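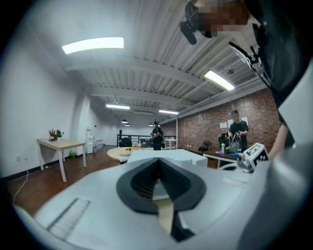
The trouble at Kuusk began in March, with a gripper that wouldn't quite let go. It was a small thing, the kind of small thing you forgive in a machine you've grown fond of, and the crew forgave it for longer than they should have.

Kuusk teaches robots to do household chores by having people do them first, with a white gripper in each hand and a camera up at head height. Virgilio Villanueva, who came over from a packaging plant in Gorthorpe, had run 392 sessions by then, and he told me he could feel something was off well before he could prove it. "You squeeze, you open, and the fingers think it over," he said, laughing a little at himself.

What the fingers were thinking over was a worn return spring. The handle came back late, so the recorded position of the fingers and the real one drifted apart, and the robot trained on those recordings learned to pull away while it was still holding on.

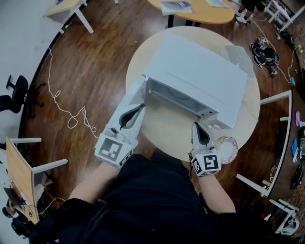

The robot, a secondhand Skarna arm, found this out with a ceramic bowl. It closed on the rim, placed the bowl very nicely, and then backed off and took the bowl along with it - straight over the side of the table and down by Virgilio's foot. He had stepped in to fix a cable without pressing the stop button. He wasn't hurt, though he still talks about the sound.

They threw out 20 days of recordings, which stung. The springs are now changed after 3000 squeezes, the stop button hangs on a cord around somebody's neck, and no one reaches toward the arm until it has been pressed. Four people share the checks between them, and Virgilio keeps the old spring in his desk drawer.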